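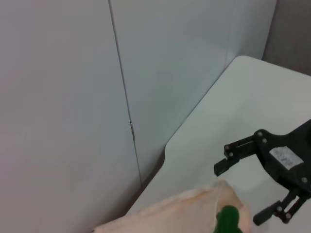 Vue poignet, pince au-dessus du plateau blanc, chiffon beige en bas.

De : Lama Qaisi
À : liste cellule-manip
Date : 28 nov. 2023
Objet : Re: Re: arrêt de protection pendant la tâche « chiffon »

Bonjour à tous,

Je réponds dans l'ordre, avec les morceaux utiles du message d'origine. Pour ceux qui ont raté le début du fil, il s'agit du bras du poste Karaki, qui s'est mis en arrêt de protection à l'épisode 173 et qui a ensuite refusé tout dialogue, un peu comme nous en réunion de planning.

> Le superviseur Flilow affiche « effort hors limite, axe 5 » alors que
> la pince ne tenait rien. J'ai acquitté, relancé, et rebelote au bout
> de 44 secondes. Est-ce que quelqu'un a touché aux seuils depuis
> octobre ? Sinon je penche pour le capteur d'effort, qui n'a jamais
> été très sincère.

Oui, quelqu'un a touché aux seuils. C'est moi, et c'était écrit dans le journal de poste, page que je suis visiblement seule à lire. J'avais descendu la limite à 60 N après l'histoire du bac renversé. Elle est toujours à 60 N et je demande qu'elle y reste. Remonter un seuil pour faire taire une alarme, on a déjà essayé, et le bac s'en souvient.

Quant au capteur, je l'ai innocenté ce matin : bras immobile, pince à vide, il dérive à peine. En revanche, la masse d'outil déclarée dans Flilow est celle de l'ancienne pince Edberg. La nouvelle accuse 1 375 grammes sur la balance de l'atelier, visserie comprise, et le contrôleur en compense sensiblement moins. Poignet à l'horizontale, il prend donc le poids de son propre outil pour un obstacle. Vu de l'axe 5, ça se défend.

> J'ai aussi ressorti les vues du poignet mais je n'y vois pas
> grand-chose. Il y en a une toute grise, est-ce que la caméra est morte
> en même temps ?

Je ne crois pas. Une caméra morte chez Fonell donne du noir franc ou une trame figée, pas un dégradé avec des nuances de mauve et de vert. Il y a en plus un trait sombre bien net en haut à droite, donc le capteur voit quelque chose. Je parierais sur une surface beaucoup trop proche pour la mise au point. Laquelle, je ne m'avance pas : le plateau est blanc, les panneaux du fond gris clair, et à cette distance tout le monde se ressemble. Les pavés dans le bas, je les mets sur le compte de la compression.

Ce qui m'ennuie davantage, c'est que si la caméra peut se retrouver le nez sur une surface, la zone interdite du superviseur est trop petite. Elle a été dessinée, elle aussi, pour l'ancienne pince. Je n'ai pas l'heure exacte de cette vue par rapport à l'arrêt, les deux horloges n'étant pas d'accord entre elles. Si tu as les fichiers bruts, envoie-les-moi.
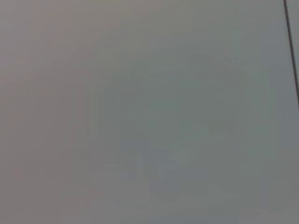

À faire avant de relancer

- Corriger la masse et le centre de gravité de l'outil dans Flilow, puis refaire le zéro du capteur pince à vide.
- Redessiner la zone interdite en partant de l'encombrement de la pince actuelle, caméra comprise.
- Remettre les deux horloges à la même heure. N'importe laquelle, je ne suis pas difficile.
- Premier passage en vitesse réduite, sans chiffon ni objet, une main sur l'arrêt d'urgence. L'autre peut tenir le café.
- Ne plus acquitter deux fois de suite sans aller voir. Je sais que le bouton est vert et qu'il fait envie.

Le poste reste consigné jusqu'à ce que les deux premiers points soient signés dans le journal. La clé est dans mon tiroir.

Lama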